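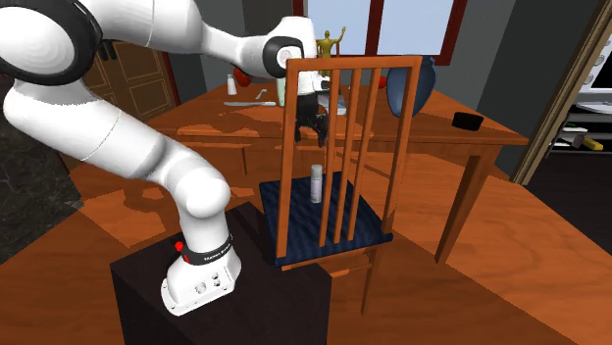 Dining room scene in Storkorside, our simulator: gripper behind the chair back, can on the seat.

About Prandum

Prandum writes motion planning and control software for robot arms that work in furnished rooms. We are based in Futville, on the upper floor of the old seed merchant's in Quay Lane. We do not build or resell hardware. Our customers have an arm already, or have ordered one, and want it to pick things up in places that were laid out for people.

The company was started by Fiachra Conneely and Bienvenido Macaraeg, who had shared a desk at a previous employer and had both grown tired of planners that treated a chair as a solid box. A chair modelled as a box is safe and cheap to check. It also makes everything on the seat unreachable from most directions. Our first piece of code was a collision checker that kept the slats, and much of what we have written afterwards is a consequence of that decision.

What we make

We maintain two products. They share a scene format and a geometry library and can be licensed separately.

Policarpio is the planner and controller. It takes a joint state, a scene and a goal, and returns a timed trajectory along with a set of stopping conditions. The planning side is a sampling planner with a short optimisation pass behind it. The control side runs at 333 Hz and follows the trajectory under joint torque limits set by the user. If measured torque leaves the expected band, Policarpio holds position and reports the link and the time step. It does not try to recover unless a recovery behaviour has been written and switched on for that task.

Storkorside is the simulator. It renders household rooms, steps the contact physics and produces the same messages on the same topics as a real cell would, so that Policarpio runs against it unchanged. A scene is a plain text file listing objects, poses, friction values and lights. The current library holds 335 scenes: kitchens, dining rooms, hallways, and one utility room that everybody complains about. Customers may add their own and are under no obligation to send them back to us.

Both run on Linux. Python bindings are supplied, and the core is C++. A licence covers one site and any number of arms on it.

How a grasp is specified

Most of the support questions we receive concern grasping, so the method is set out briefly.

A grasp in Policarpio has four parts: an approach direction, a closing width, a contact region on the object and a retreat direction. The user may fix any of these and leave the rest open. For a cylinder the contact region is normally a band some distance below the top, and the approach may come from any side that the surroundings permit. The planner ranks candidates by clearance first and path length second. This order can be reversed in the configuration file, and we advise against it where there is furniture.

Soft surfaces need separate treatment. A quilted seat is modelled in Storkorside as a fixed height field with a friction value of its own. It does not deform. This is adequate for planning an approach and poor for predicting how an object will rock when it is touched off centre. We publish the error figures with each release, and users who need better should attach their own contact model through the plug-in interface.

Rendering is kept separate from collision geometry. The picture that a perception module receives may have a coarse texture or a hard shadow edge on it while the shape underneath is exact, and the reverse also occurs. Both files are named in the scene, so it is always possible to tell which one a given fault came from.

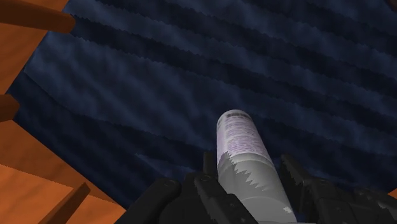
Fiachra Conneely holds that the close view is where a planner is found out: a grasp that scores well from across the room can still have a finger housing too near to something solid, and he would sooner see a plan refused than see clearance traded for two hundredths of a second. His standing instruction to new staff is to read the clearance log before watching the replay.

The clearance log is written for every trajectory. It gives, at each time step, the closest pair of bodies and the distance between them. It is long and dull. It is also the first file we ask for when a customer reports a fault, so please keep it.

Perception

Policarpio does not include an object detector. It accepts poses with covariances from whatever the customer already runs, and uses the covariance to inflate the collision shape. A badly seen cup is therefore a large cup. When the inflated shape leaves no feasible path, the planner returns a request for another view together with a suggested wrist pose, and the calling program decides whether to grant it.

We do supply a calibration tool for wrist and fixed cameras. It solves for the camera mounting and the joint offsets together, prints the residual for each view and refuses to save a result that exceeds the limit. The limit can be changed. The change is recorded in the output file under the user's login name.

Clutter

Laid tables are a useful test of a scene format. A knife is thin enough to vanish from a voxel map at the usual resolution. A fork lying partly behind a piece of fruit is seen as two shapes or as none. A cup in front of a book hides the part of the book that one would want to take hold of. Storkorside stores each of these as a separate body with its own mesh, and the planner checks against the mesh whenever the coarse test comes back within the margin.

The chair beside the table is the harder part. An arm reaching over the seat has the table edge on one side and the chair back on another, and its wrist has to clear both while the fingers remain below them. Earlier versions of Policarpio handled this by raising the elbow until something gave way, usually the joint limit. From version 4 onwards the elbow is a planning variable with a cost attached, and the user can look up what was paid for it.

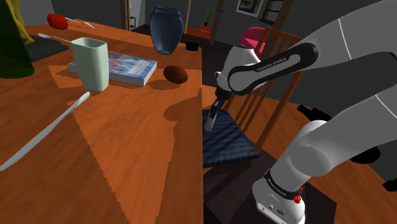

Testing and releases

Each change to either product is run against 164 regression tasks before it is merged. A task is a scene, a start state, a goal and a set of limits. It passes if the goal is met inside the limits on every seed. Tasks are never removed when they become inconvenient. They may be marked as known failures, in which case they are listed by name in the release notes until they pass.

The full set is started on Tuesday evening and the report is read the following morning by whoever is on the rota. A failure blocks the release and is assigned before anyone begins other work. We release when the set is clean, and have no fixed calendar beyond an aim to put out one version before August, when several of our customers shut down for maintenance.

Simulation results are labelled as such wherever we publish them. Figures from hardware are given separately, with the arm, the payload and the controller settings stated. We do not average the two.

Who we are

Prandum employs 13 people. Most work on planning and control, a smaller group looks after Storkorside, and the rest deal with support, documentation and accounts. Bienvenido Macaraeg leads the simulator work and signs off the scene format. Fiachra Conneely leads planning and is responsible for the regression set.

The company is owned by its staff and has no outside investors. Support is given by the people who write the code, in rotation, between half past eight and five.

Working with us

Evaluation licences run for one quarter and include both products, the scene library and the calibration tool. To request one, send us the arm model, the gripper, the controller version and a short account of the task. A sketch of the room with dimensions is helpful. Please say whether the furniture is fixed or likely to be moved between runs.

Students may use Storkorside without charge for coursework and theses. The form is on the downloads page, and a supervisor's signature is needed.

Vacancies are posted on the jobs page when there are any. Applicants for planning posts are asked to bring a piece of code they have had to maintain for more than a year.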